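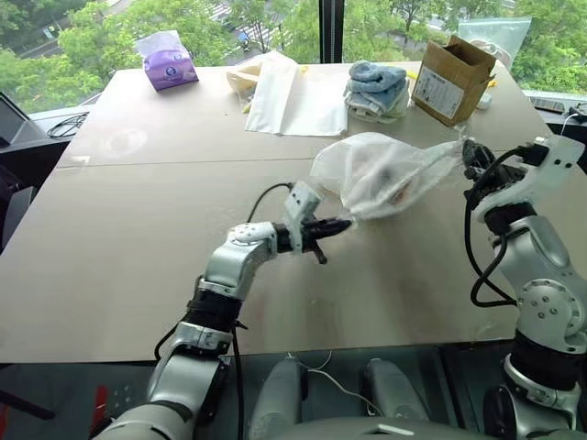
Visit report: Wanano bagging cell, Noltitz

The September visit was to the two-arm cell at Noltitz, which handles soft packaging: thin bags, towels and cloths. Mervin Simard looks after the cell and took us through his maintenance sheet from the arms outwards.

Both arms are mounted on a common body and reach forward over one fixed table. Each wrist carries a white bracket and a black gripper. Clear film is the hardest material the cell works with. It shows up poorly against a beige top, and a worn finger pad lets it slide before the controller registers a loss of grip. Pads are changed every 2,000 grips, on both arms together, even if one side still looks sound. Simard tried changing them singly for a while and found that the newer side dragged the bag over.

Grip force is held at 42 per cent of maximum for film and 60 for towels. The values sit in two separate recipes, named Cola and Lévesque after the test batches they were first tuned on. Loading the wrong one was the most frequent fault in the log last year.

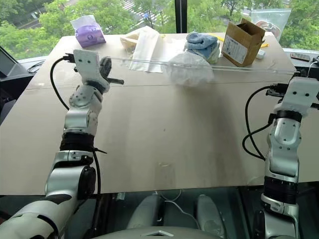 Cable routing took up most of the afternoon. The black gripper cables run outside the arm and need a free loop at the wrist. If the loop is too short, the connector works out of its socket at full rotation; if too long, it catches on the film. The present length was reached by trial and is now written on the sheet. Connectors are reseated at the start of each shift with the arms parked and drives off.

The table is wiped down at the same time. Its seam is checked with a straight edge, as a step between the panels will snag a bag pulled across it.

Recalibration takes 16 minutes and follows any pad change or bracket work. The bracket bolts are tightened first, in a cross pattern, then the arms are driven to the reference points one after the other. We saw the left arm done. The offset came out within limits and was accepted without a second pass.

Spare pads are kept on site. Spare wrist connectors are not, and Wanano quotes more than a month for them.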